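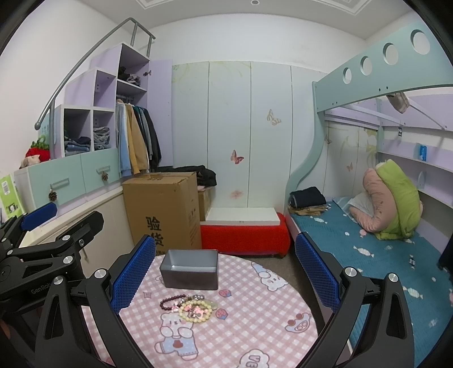
Petronella Mathebula replied that selling at craft fairs is a waste of gas money and I should just put everything online. I've been chewing on that all morning, so, a thread.

First, she's not totally wrong! My table at the Bustport summer fair cost me $96, and I was stuck next to the kettle corn generator. I came home hoarse, sunburned and up maybe one pizza.

But online I had 200 views in July and 3 sales. One was my aunt.

At the fair people pick stuff up. They try it on, they put it back, they wander off to look at candles and then — if you don't hover — they come back with a friend. I can't get that from a listing.

Also the stretchy cord question. Everybody asks it in person (will it snap, can I shower in it) and I get to answer like a human being.

Things I'd do differently: bring way more ones and fives. Bring a mirror. Price tags on everything, people hate asking.

Shagufta Rind asked if I'm doing the Nisitz one in the fall. Yes! Already mailed the form. Corner spot, fingers crossed, far far away from the kettle corn.

Anyway, if you do both fairs and online, how do you split your stock? I keep selling the same bracelet twice.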